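4.2 Does cloth color keep household cleaning separate?
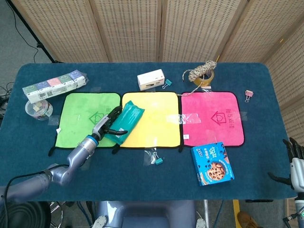 Figure 3. Square microfiber cloths in green, yellow and pink.

Color coding is widely recommended as a way to stop people from wiping a kitchen counter with a cloth that was last used in the bathroom. The advice is usually given as if its benefit were settled. We doubt that it is. Brunton and Powell report fewer mix-ups in homes given colored sets, but their result rests on diaries kept by the same people who had been told what the colors were for. A diary of this kind may record what the household thinks it ought to have done.

Our Mudgway survey went to 3,729 households, of which 2,405 replied. Many said they owned cloths in several colors. Far fewer could name a rule for using them, and the rules they named did not agree from one home to the next. Pink meant the bathroom in one kitchen and glassware in another. Even within a single home, 2 adults often gave different answers.

It could be argued, as Jakubowski does, that any rule is better than none. This assumes the rule survives laundry day, when all the cloths tend to go back into the same drawer. The Filtcombe follow-up visited only 50 homes, too few to decide the matter, and the visits were announced in advance. We therefore treat its high compliance figure with caution and leave it out of the pooled estimate in Section 5.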